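Search this site
Search for:
Go

Second year, first proper update

October 4, 2021

I said in March that I would write here more often and then didn't, so this covers the whole summer.

I am a doctoral student in social anthropology. My project is on peat, or more exactly on the people who used to cut it and the people now paid to put the water back. My field site is Grarthorpe, a village on the edge of a drained bog where hand cutting went on until the last works closed. Several of the men who worked there still live within sight of it. Some of them now have part-time contracts blocking the drains they dug.

I planned to stay 50 days and stayed 198. Most of that was down to lodgings being cheap and the restoration season starting late. I have 18 recorded interviews, most of them in kitchens, and a great many notes written in a van.
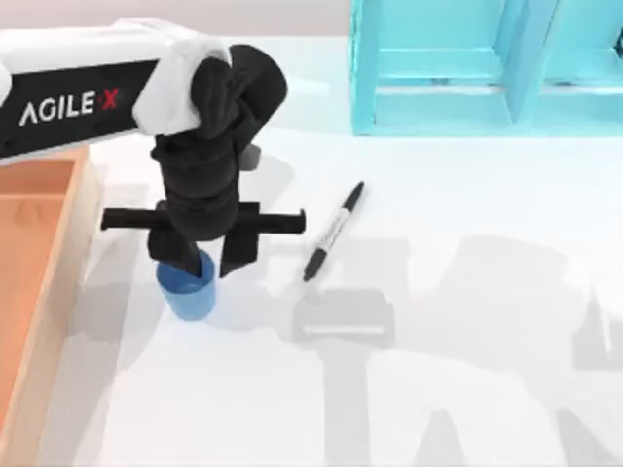
The question I went with was about loss. I expected former cutters to talk about the end of a trade, and a few did, but mostly they wanted to talk about water. Where it stood in a wet year, which ditch ran the wrong way, who had put a culvert in the wrong place and never admitted it. One man drew me the whole drainage system on the back of a feed bill. It didn't match the survey map, and the contractors ended up borrowing his version.

So the thesis has shifted. Chapter two was going to be on memory and is now on drainage knowledge – who holds it, who gets asked for it, and whether anyone pays for it. My supervisor, Corrado Fontana, thinks this is a better project and a harder one to write. He has also told me to stop reading Hamon on commons and get on with transcribing.

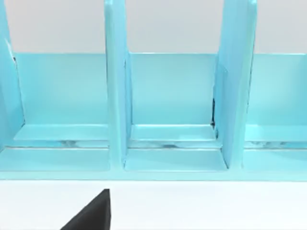
Transcribing is slow. The local accent defeats the software the department gives us, so I do it by hand, an hour of tape to most of a day. I have finished seven and would like the rest done before the spring.

I'm also giving a short paper at the Tondent workshop on wetland labour, on the feed bill map. Hoshino's group will be there with their work on rice terraces, and I want to ask how they handle drawings that people don't want published. The man who drew mine has said yes, but he'd like his name left off and the culvert left in.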